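Égouttoir Wirkwood deux niveaux : quatre mois d'utilisation

J'ai acheté l'égouttoir Wirkwood en avril pour remplacer un modèle en fil chromé qui rouillait aux soudures. Je l'utilise tous les jours depuis, dans une cuisine étroite où le plan de travail est compté. Je l'ai payé 42 euros, sans promotion, sur le site de la marque. Le même était un peu plus cher en magasin.

Ce que contient le carton

Le carton contient deux étages en acier laqué noir, quatre montants, un plateau de récupération en plastique gris, un panier à couverts à accrocher et un porte-verres pour cinq pieds. La visserie est dans un sachet à part, avec une clé Allen. La notice tient sur une feuille, dessins seulement. Il manquait un patin en caoutchouc dans mon exemplaire. J'ai écrit au service client un lundi, et j'ai reçu un sachet de quatre patins dans la semaine.

Le montage prend un quart d'heure. Les montants se vissent d'abord sur l'étage du bas, et il vaut mieux ne pas serrer à fond avant d'avoir posé celui du haut. Les trous ne tombent pas tout à fait en face si l'on serre trop tôt. Une fois l'ensemble serré, l'égouttoir ne bouge plus. Je n'ai pas eu à resserrer quoi que ce soit depuis.

L'étage du bas

Il est prévu pour les assiettes et les casseroles. Les ergots sont assez espacés pour des assiettes creuses, ce qui n'était pas le cas de mon ancien égouttoir ni du Clunik que j'avais essayé chez ma sœur. Mes grandes assiettes plates passent juste sous l'étage supérieur, à condition de les incliner un peu. Les planches à découper trouvent leur place sur le côté, dans un arceau prévu pour cela. La mienne est épaisse et force légèrement. Une planche fine n'aura pas de problème.

Pour les casseroles, il faut choisir : une grande ou les assiettes, pas les deux. Je pose la sauteuse à l'envers à l'étage du haut, et elle tient.

L'étage du haut

C'est la partie que j'utilise le plus. Les bols y sèchent bien, les boîtes en plastique aussi. Les fils sont orientés dans le sens de la longueur et les petits couvercles glissent parfois entre deux. Le porte-verres peut s'accrocher à gauche ou à droite. Il convient aux verres à pied ordinaires, moins aux flûtes, qui penchent vers l'extérieur. Je ne m'en sers pas pour les mugs : les crochets sont trop courts pour les anses larges.

Le plateau

C'est le point faible. La pente vers le bec verseur est trop légère et il reste de l'eau dans l'angle arrière. Si l'on ne l'essuie pas, un dépôt blanc se forme en quelques jours (l'eau est très calcaire chez nous). Le bec pivote sur trois positions, ce qui est pratique pour l'orienter vers l'évier, mais il se déboîte quand on le tourne un peu vite. J'ai fini par le laisser dans la même position et par glisser une cale sous l'arrière du plateau. Depuis, l'eau s'écoule correctement.

Le plateau se retire par l'avant sans démonter le reste. Je le lave deux fois par semaine au vinaigre blanc dilué. Le plastique s'est un peu terni mais n'a pas jauni.

Avec ou sans lave-vaisselle

On m'a demandé si un égouttoir de cette taille avait un intérêt quand on est équipé d'un lave-vaisselle. Chez moi, oui. Tout ce qui ne va pas en machine passe par là : les couteaux, les poêles, les planches, les verres fins. Il sert aussi à la vaisselle qui sort de la machine avec de l'eau au creux des fonds. La seule vraie contrainte concerne l'emplacement. Avec un appareil intégré sous le plan de travail, comme ici sous un plan blanc, la porte se rabat vers l'avant et l'on vient chercher la vaisselle par au-dessus, jusqu'au panier supérieur. Mieux vaut donc garder libre la portion de plan située à l'aplomb et installer l'égouttoir à côté, du côté de l'évier si possible.
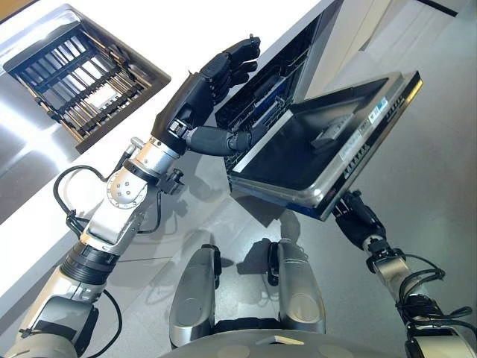 Tenue dans le temps

La laque est intacte sur les montants. Elle a sauté à un endroit, sur un ergot de l'étage du bas, là où je pose la cocotte en fonte. Pas de rouille pour le moment, mais je surveille. Les patins adhèrent bien au stratifié et n'ont pas laissé de traces. Le panier à couverts a deux compartiments et un fond percé de trous assez larges : les couteaux d'office passent au travers par la pointe. J'y ai mis un morceau de tapis antidérapant découpé à la bonne taille.

Par rapport aux autres

J'avais hésité avec le Wetier, qui est extensible et tout en inox. Il est mieux fini et son plateau s'écoule bien, mais il coûte nettement plus cher et n'a qu'un seul étage. Pour un plan de travail large, c'est celui que je prendrais. Le Sosa, en bambou, est joli et se replie à plat. Je l'ai eu deux ans dans un logement précédent et les lattes du bas avaient noirci dès le premier hiver.

Le Wirkwood est plus encombrant en hauteur – à vérifier avant l'achat si vous avez des meubles hauts ou une prise juste derrière. Chez moi, il a fallu déplacer le support d'essuie-tout.

Pour

Stable, bonne capacité pour la surface occupée, ergots bien espacés, pièces de rechange envoyées sans discuter.

Contre

Plateau mal incliné, panier à couverts à revoir, bec verseur fragile.

Note : 7/10. Je le rachèterais à ce prix, avec la cale sous le plateau dès le premier jour.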